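How to repeat a stencil pattern across a whole wall

I love a stencilled wall. Wallpaper is lovely too, but with a stencil you get to pick your own colours, stop where you like, and paint over the lot in an afternoon if you go off it (I did exactly that with a rather regrettable mustard hallway). This is the method I used for our back bedroom, which now has a big swirly damask in off-black over chalky white, and it makes me happy every single time I open the door!

What you need

A reusable plastic stencil. Mine was the Lund from Vatetti, a large symmetrical one with plenty of leaves and curls.
A foam roller, the small dense kind, plus a spare sleeve
A stencil brush for the corners
Matt emulsion in your pattern colour
Low-tack tape
Spirit level and a soft pencil
Kitchen roll, lots of it
An old tray or dinner plate

Get the wall ready

Fill any dents, sand them back, wash the wall down and give it 2 coats of your base colour. Then leave it alone. I know it's hard when the new stencil is sitting there in its packet, but tape will pull fresh paint straight off. I left mine overnight and then the whole of the next day as well.

Do a practice piece on lining paper while you wait. You'll find out how much paint your roller likes, and you can pin the paper up and squint at it from the doorway. I changed my mind about the colour at this point, from plain black to something softer called Grateo, and I'm so glad I did.

Find the middle

Start in the centre of the wall, never in a corner. Measure the width, halve it, and draw a faint line from top to bottom using the level. Don't measure from the ceiling and trust it, especially in an old house. Mine drops noticeably towards the window, and if I'd followed it the whole pattern would have gone downhill.

Decide whether the line runs through the middle of a motif or between two of them. On a chimney breast I always put a motif bang on the line. On a long wall either works, so hold the stencil up both ways and see which leaves you with the nicer bits at the ends.

Roll it on

Tape the stencil up at the top corners and down both sides. Load the roller, then roll most of it off again onto kitchen roll until it feels nearly dry. It'll seem as though there's hardly anything left on there. Lovely, carry on! Roll lightly in all directions and build the colour up over 3 thin passes. Pressing hard pushes paint under the edges and you get those furry outlines.

Peel one side back and have a peep before you take it all down. If a patch is thin you can lay the stencil flat again and go over it.

Line up the next one

Most stencils have little registration marks, which are small cut-outs that sit over part of the print you've just done. Mark them in pencil, not paint. Work down the centre column first, then out to either side, and check with the level every time you start a new column. Tiny errors add up across a wall, and it's much easier to nudge one repeat than to live with a wonky row behind the wardrobe.

Wipe the stencil every few repeats, front and back. I lay mine in the bath with warm water and a drop of washing-up liquid, and it comes up beautifully.

Corners and edges

Now for the fiddly bit. Bend the stencil gently into the corner, tape it on both walls and use the brush instead of the roller, dabbing with hardly any paint. If yours is too stiff to bend to 90 degrees, do one wall, let it dry, then flip round and do the other. Jistix make a thinner sheet which folds in much more easily, and I'd choose that for a small room with lots of corners.

Around sockets, switch off at the mains, loosen the faceplate and stencil just behind it. Let everything dry fully before you screw it back and turn the power on.

Tidying up

Rub out your pencil marks with a clean white eraser once the paint is properly dry. Touch in any bleeds with the base colour and a fine artist's brush. Do the worst ones, then go and have your tea, and look again in the morning light before you fuss over the rest.

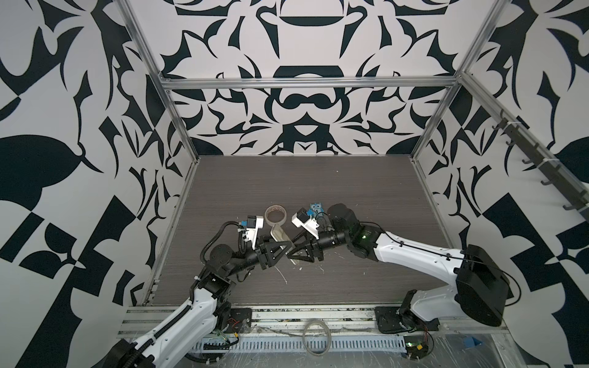

Keep a jam jar of each colour with the lid screwed down tight, labelled with the room, and store the stencil flat under a bed or behind a wardrobe. I'm already eyeing up the downstairs loo for mine, possibly in dark green!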